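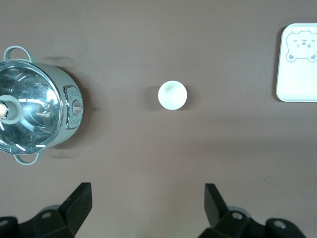
Kitchen & Table

The Wisholm two-ring induction hob, reviewed after a summer of sulking

20 September 2026
By the Kitchen Desk

I bought the Wisholm in June, when the gas man condemned my cooker with what I can only describe as relish. The kitchen refit was meant to take a fortnight. It is now autumn, the refit has its own folder, and I have cooked every hot meal since on a slab of black glass that plugs in next to the toaster.

So this is a longer test than most portable hobs get. It's also a test by somebody who didn't want one.

First, the money. It cost me £229 from a shop in Claltbridge, where they tried to sell me a four-year warranty and a bottle of glass cleaner. I took the cleaner. You can get a two-ring hob for a good deal less, and I had the Giditz on loan for a week to see what you lose. You lose a proper low setting. The Giditz simmers by switching itself fully on, then fully off, like a teenager asked to help. Rice caught on the bottom twice and custard was out of the question.

The Wisholm does this far better. Power runs from 1 to 9, and anything up to 7 is useful. Eight and nine are for boiling water and frightening onions. A pan of pasta water comes up faster than it ever did on my old gas ring, and I've stopped wandering off to read the post while I wait.

Now the grumbles. The controls are touch-sensitive, and they're sensitive to everything: a damp cloth, a drip of soup, a sleeve. Let a saucepan boil over and the hob beeps, locks itself and shows an E, which the manual explains on page one as "error". Thank you. The fan carries on long after you've finished eating, with the sort of low whine you only notice when it stops.

You'll also need to check your pans. A fridge magnet held to the base will tell you what you're keeping. Mine sorted them with no regard for sentiment, and a copper-bottomed saucepan I was rather fond of now holds clothes pegs. If you're buying new, go for a flat base and a lid you can see through — with heat this quick, you want to know what's going on without lifting it.

And the two rings share their power. Turn one right up and the other quietly turns itself down, without a word to you. I lost a batch of poached eggs before I worked that out.

Against the Correia, which costs more and has a dial, it's a closer thing. I'd take the dial. I would not pay the difference for it, and the Correia is too deep for my worktop anyway.

The new cooker is due next month, they say. The Wisholm will go in the cupboard under the stairs, though I've kept the box out just in case.

Verdict: four stars out of five. It would have been four and a half without the beeping.

Recent in Kitchen & Table
Giditz stick blender: loud, cheap, still going
Do you need a bread bin?
Correia kettle, one year on
Washing-up bowls compared
Letters: your burnt pan remedies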